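November, 4:40 p.m. Skeratura folding task, second block. Perrine Brunet on the left gripper, me on the right. We logged 42 episodes and threw out 9, mostly for clock drift between the two sides. The total stands at 686, a little under half of the 1,405 Kobina Abubakari wants before he trains anything.

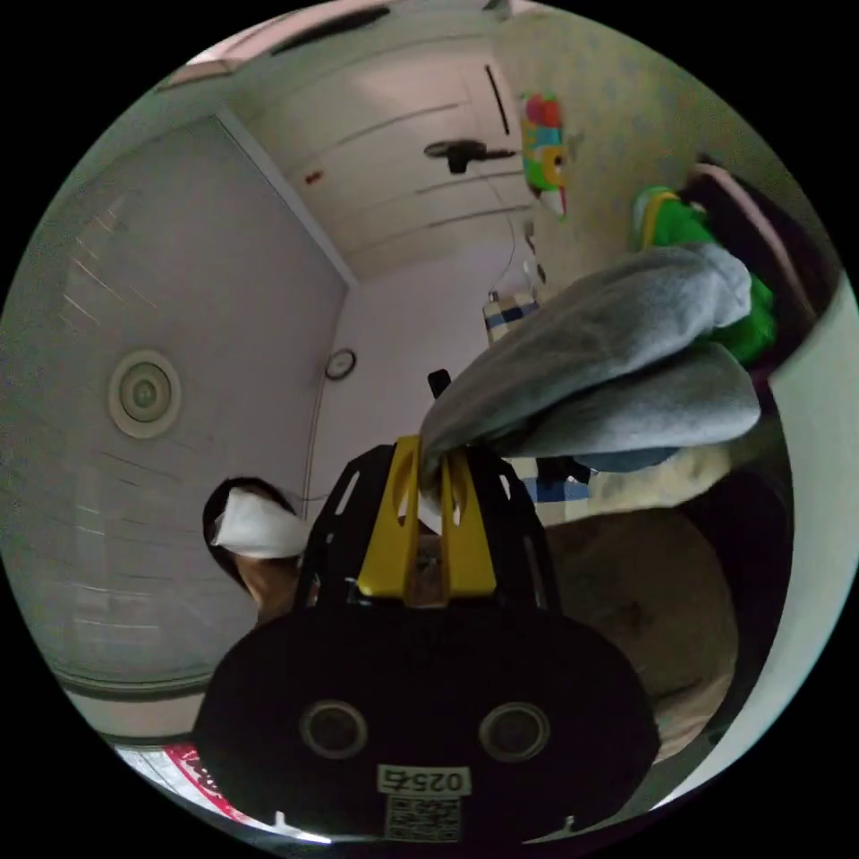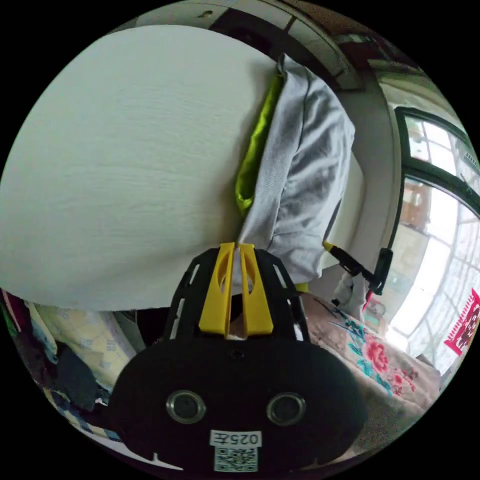 Gray fabric, both sides.

Changed the sync check to run at the start of every episode — it costs two seconds and catches the drift early. Finger width calibration still differs left to right. Need to redo it with the printed gauge, then rename the Alhassan folders so the loader stops skipping them. Club meets again at six. Bring spare cards.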